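How to Set Up a Puzzle Swap Shelf at Your Library

I've been looking after the jigsaw swap shelf at the Kudwood branch since June, and people keep stopping me by the copier to ask how they can get one going at their own library. So I'm finally writing it all down!

Ask first. I know, boring, but go to the desk on a slow morning and find out who decides about the furniture. I asked for one bookcase near the magazines and got two shelves of one, under the large print westerns, and that was plenty to start with.

Next, get your starter puzzles. You want a shelf that already looks like a shelf on day one (people won't leave a puzzle on bare boards, they think they'll get in trouble). I put in 11 of my own and then begged from my sister's building over in Jikville. Stick to 500 and 1000 pieces at first. I did let in one 2000 piece harbor scene, and it has gone home with people twice and come back in the same bag both times.

Now the labels. Use a plain white sticker on the short end of the box, the end that faces out, and write the piece count big. Under that put "complete" or "missing" and how many. I print mine on Hemovow labels because they peel off without taking the cardboard along, but masking tape and a marker will do fine.

About missing pieces: do not try to count every box. I tried it once with a covered bridge that was supposed to have 1056 pieces, got interrupted at 107, and had to start over. Life is short! Put a slip of paper inside each lid and ask whoever does the puzzle to write down what they found. After a few borrowers you know everything you need to.

Bag the pieces before they go on the shelf. A zip bag inside the box saves you when a corner splits, and the corners will split. Rubber bands dry out and snap, so I use a strip of painter's tape on each side of the lid.

Then the sign. Mine says "Take one, leave one when you can. No card needed." The first version had eight rules on it and it scared everyone off.

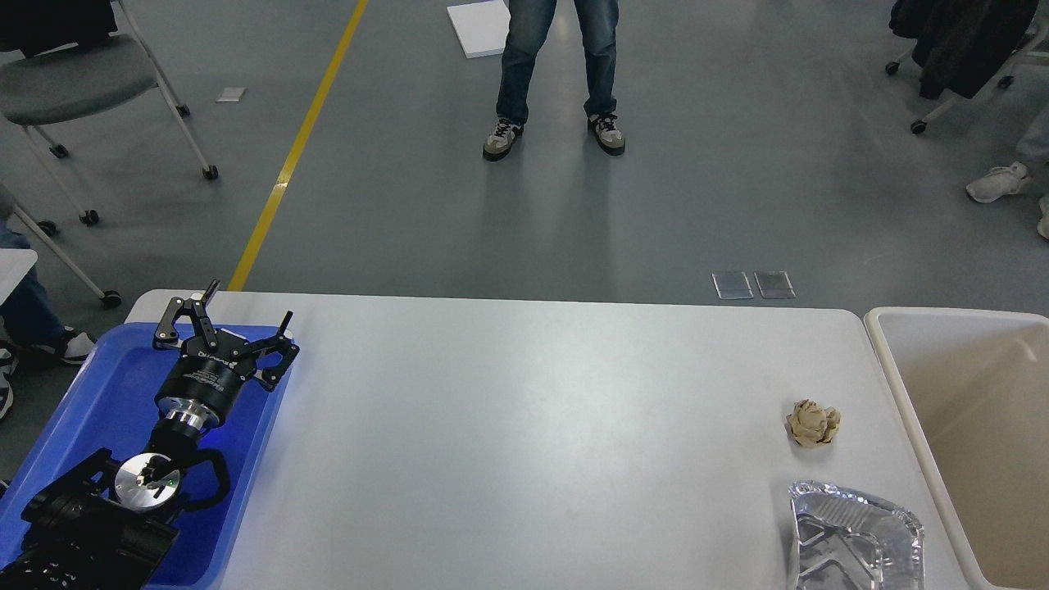

Kudwood, 2021-12-21

A quick update for the holidays: the shelf is packed right now, so please take two if you like. Kids' puzzles have moved down to the bottom where kids can reach them. If you have a big box that won't stand up on end, leave it at the desk with "swap shelf" written on it and I'll find a spot on Thursday.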